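Chapter 7
Setting Up and Looking After a Folding Cell

Tastico runs a small textile cell at its site in Birnitz. One arm with a two-finger gripper picks up mixed garments and cloths from a marble-patterned worktop and sorts them into bins. The walls around the worktop are covered in patterned paper, so that the vision software learns to find cloth against a busy background. This chapter follows the cell through its first setting up and then through its routine care. The faults in section 7.4 all come from the cell's own log.

Before reading on, you should be able to say what is meant by tool centre point, home position and payload. If not, go back to Chapter 3.

7.1 The work and the worktop

Cloth is harder to handle than a rigid part. It has no fixed shape, and one piece often lies over another. The gripper must come down on a fold or a hem, close on one layer and lift without dragging the next piece along. The height of the fingers over the surface therefore matters more than their position across it. If they are too high they close on air. If they are too low they press on the worktop, and the tips wear.

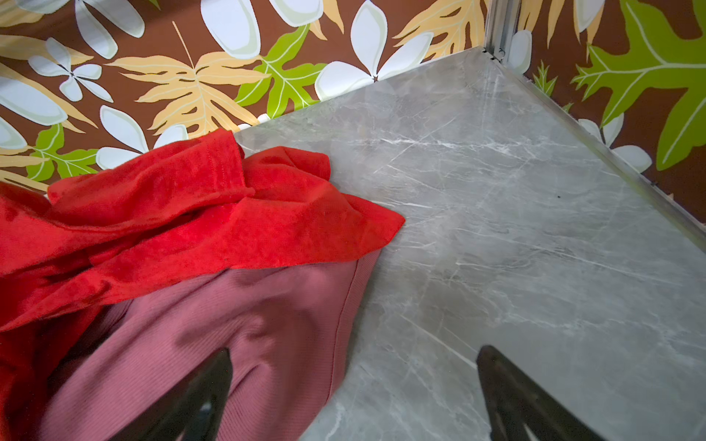 7.2 Setting the finger height

Clear all cloth from the worktop and wipe it down. Grit or lint under the fingers will spoil the reading. Put the controller in manual mode at reduced speed and open the gripper fully.

Lower the arm until a feeler gauge just drags under the left finger. Note the height, then do the same under the right finger. If the two readings differ, the gripper is not sitting square on the wrist. Slacken the flange screws, correct it and tighten them in a cross pattern before measuring again.

Store the result as the surface height. At Birnitz this is repeated every 3000 cycles, and after any knock against the enclosure.

7.3 Finger care

Wipe the fingers with a damp cloth at the end of each shift. Do not use solvent. Look at the tips for flats and scratches, and change both fingers together even when only one is worn. Record the change and the cycle count in the cell log, then repeat the steps in 7.2.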